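Monday, May 6, 2019

We're into the second season with the arms at Tanley and a few people have asked me what the job is like now, so I'm writing it down once. I work on the small-order side. Shops and offices send us a list of drinks and snacks and we put it together and send it out. Until January every one of those orders was packed by hand.

Chips and soda are most of what we handle, and the bench where the arms do it looks like this. 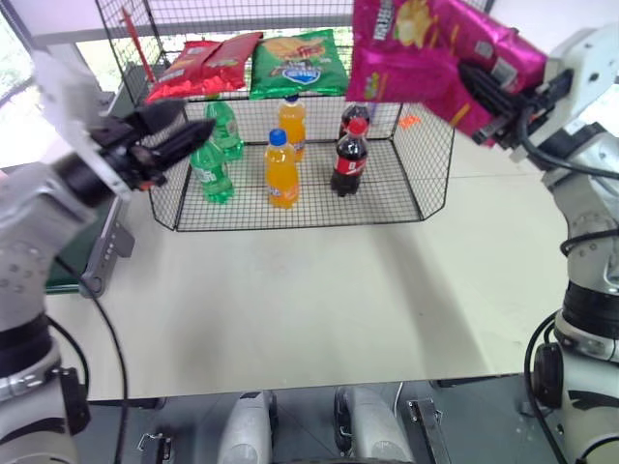
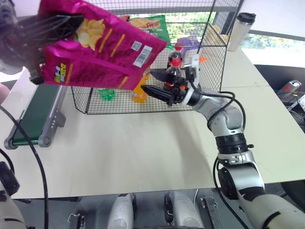
The system came from a firm called Trullov. On our floor it's called Simon, after the label on the crate it was delivered in, and the name stuck before management could pick one.

There were 11 of us on packing before. There are 7 now. I want to be fair about that, so: one person retired, two went over to receiving, and one, Odair Lopes, took the buyout and is driving for his brother-in-law. No one was walked out of the building. But the jobs weren't filled again either, and when they told us at the January meeting that there would be no layoffs, most of us understood what that left room for.

What I do now is mostly feed and check. I bring stock to the bench, look over the orders when they're done, and fix the ones that aren't right. Bottles are the easy part. They're stiff and they're all nearly the same shape. Chip bags are harder. They slide, they puff up differently from one box to the next, and if you squeeze them wrong you've got crumbs. I used to pick up two in each hand without thinking about it, and I'd never have called that a skill.

My wrists are better. I had a brace on the right one for most of last year and I don't wear it anymore. Fanni Jakab says the same about her shoulder. Anyone who tells you the old way was fine didn't do it for 60 hours the week before a holiday.

The part I like less is the pace. By hand, you could talk. Four people at one long table, somebody's radio going, and you'd slow down a little after lunch and make it up later. The bench doesn't slow down after lunch. It stops when it's confused, and then everyone looks at you until it starts again. Đạt Tạ got sent on the training course in the first week and he is now the person who gets called for every stop. He got a raise for it. He also eats at his desk most days, and he didn't have a desk before.

There's also the matter of the numbers. Enia, the software that hands out the orders, keeps a log of each stop and who cleared it. We were told it's for maintenance. Maybe so. Ákos Pap asked in writing whether it would ever be used in reviews and has been waiting 6 weeks for a reply. I'll post it if he gets one.

If your workplace is about to do this, I'd ask early who gets trained and whether the training comes with money. We asked late, and by then the one spot was gone. A second course is supposed to open this summer. I put my name down, and so did Fanni — we're hoping they take two.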